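Lilon Surface Names
A word list of what people call countertops, floors and wallpapers

Version 3. Plain CSV, one file, no code. If you were hoping for code, the file opens in anything.

What is in it

The list holds 1,715 names for decorative surfaces, gathered from shop catalogs, sample books and the backs of leftover rolls. Each row gives the name as printed, the kind of surface, the main color in everyday words, and a notes column where I lost my temper.

The names come from three catalogs: Ristham, Pralano and Dabbas. Ristham names everything after weather. Pralano names everything after cheese, or possibly villages. Dabbas uses numbers, and I have grown fond of Dabbas. 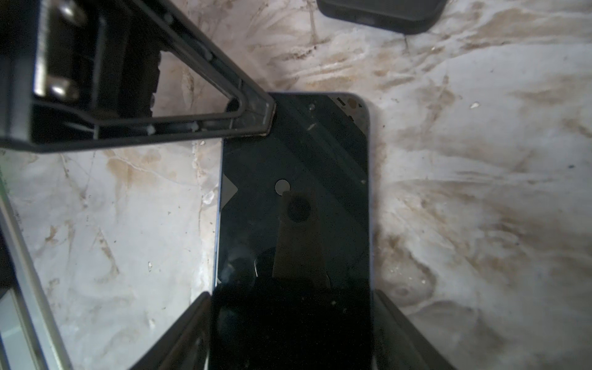

Marble pattern, white with tan and brown. Filed under "marble-look, warm."

Columns

name: exactly as printed, including the spelling mistakes. "Misty Granit" stays.
kind: marble-look, stone-look, wood-look, terrazzo-look, plain, other.
color: one word if possible. "Greige" was converted to gray after a long evening.
source: which catalog.
notes: free text. Skip it if you are easily tired.

How colors were assigned

By eye, at the kitchen table, in daylight. Catalogs are no help here. Ristham has 69 names containing the word "cloud," and they run from bright white to a brown I would not call a cloud in any weather. Patterns with several colors get the color of the background, so most terrazzo ends up as white or off-white however much mustard is in it.
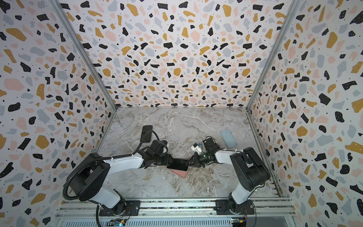 Known problems

Terrazzo-look is a mess. Some catalogs use it for small speckles, some for big chips, and Pralano uses it for a plain beige with no chips at all. I kept their label and complained in the notes.

Duplicates remain. The same pattern often gets a new name when it moves from floor to wall, along with a new price. I merged them only when the product code matched.

The word "natural" appears in 800 names. Please don't build anything on it.
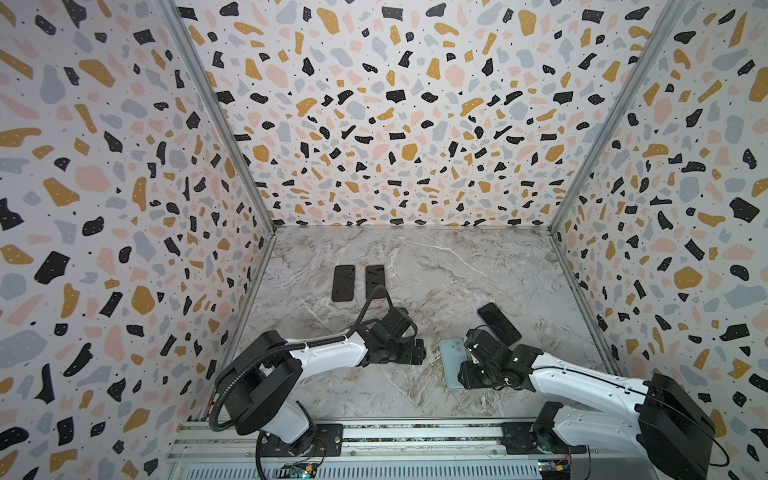 Terrazzo wallpaper over a marble-patterned floor. Two rows in the file, one headache.

Changes since version 2

Fixed the row where "Oat" was listed as a kind of surface. Removed a paint chart that got in by accident in May. Split stone-look from marble-look, which I had sworn never to do, and then spent most of a month deciding whether travertine counts as stone or as a mood. 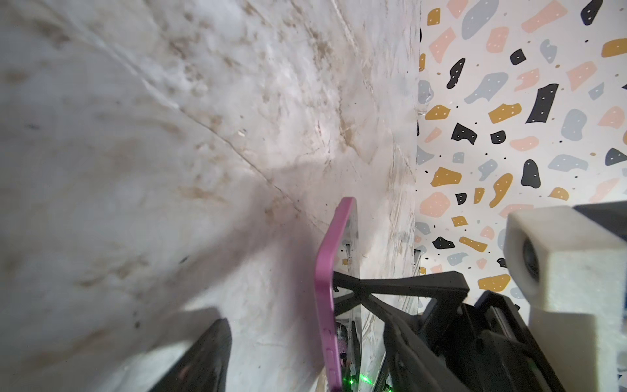
It is stone. The old combined label is still there in the notes for anyone whose spreadsheet depends on it, and I plan to drop it in the next version unless somebody writes in.

Use

Free for any purpose, with credit to Lilon. Corrections are welcome if they quote the row number. Please do not send new names for beige.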